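# Working next to the Leka line

Ollico makes bathroom and laundry fittings at its plant in Sonthorpe, and for most of its history every carton that left the building was packed by hand. Two years ago the company began automating the packing hall. The first Leka packing cells, supplied by Warneveo, went live in December of that year. The site employs 348 people. We spoke with a woman who has been a shift lead in packing for 14 years, and who asked that we leave her name out so she could talk freely about her own crew.

She remembers the announcement as short. The crew was called together at the end of the early shift and told that two of the five packing lines would be rebuilt, that the work would take a winter, and that there would be no layoffs tied to it.

"People heard the first part and not the last part," she says. "I heard from three different people that evening that they were looking at other jobs. One of them did leave. The other two are still on my crew."

Before the change, a packer on her lines would fold a carton, set the fitting in its tray, add the screws and the leaflet, close it and pass it on. A good packer could finish 500 cartons in a shift. The cells now fold and close the cartons and place the heavier parts. People load the trays, check the finish on the chrome, and deal with anything the cell sets aside.

"The lifting is mostly gone, and I don't miss it," she says. "My shoulder was bad for years. But you used to set your own pace. If you were tired at two in the afternoon you slowed down a little and made it up later. The cell doesn't slow down at two in the afternoon."

That complaint came up often enough in the first months that the plant changed the rotation. Nobody now spends more than two hours loading before moving to inspection or to one of the hand lines. She says the change helped more than any adjustment to the machines did.

The newer part of the work is teaching. The cells were built for boxed goods of a few fixed sizes, and the company wants the next ones to cope with loose items and with jobs outside the packing hall, such as opening drawers and clearing counters in the display bathrooms. For that, people do the jobs themselves with hand-held grippers, and the recordings are used to train the arms. 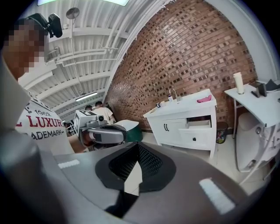
She was doubtful when she was first asked to send people over for it. "I thought, who is going to want to show the machine how to do their job? I put the sheet up and expected it to stay blank. I had more names than places."

Part of the reason was the pay, which is a grade above packing. Part of it was curiosity. She did four weeks of it herself and found it harder than it looked. A motion she would normally make without thinking had to be done with two stiff fingers in place of five, and a session could call for 200 repeats of the same small task.

"You learn how much you do by feel," she says. "With your hand you know right away if a thing is slipping. With the gripper you have to watch it. By the end of the first day my eyes were more tired than my arms."

She also noticed that the best packers were not always the best at this. Fast hands tended to rush. One of the steadiest people on the job came from the returns desk and had never worked a line.

We asked whether the crew worries about where it leads. She took some time over that.

"Yes, some do. I'm not going to tell you they don't. The older ones figure they'll retire first. The younger ones ask me what packing will look like in ten years and I tell them I don't know. What I can tell them is what I've seen, and so far it's the same number of people doing different things."

Her own day has changed as well. She used to walk the lines and could tell from the sound if something was off. Now she starts with a screen that lists every stop from the previous shift. She reads it, then walks the lines anyway.

"The list says a cell stopped for six minutes. It doesn't say the cartons came in damp, or that the new guy was scared to press reset. You have to go and ask."

Asked what she would tell a lead at another plant, she says to get the crew into the room while the layout is still on paper. At Sonthorpe the loading table on the first cell was put in too high for half the people using it, and it stayed that way until spring. The second one was set lower from the start, after two packers went over the drawings with the Warneveo fitters.

A third cell is planned for the line that packs shower rails. The crew has already asked to see the drawings.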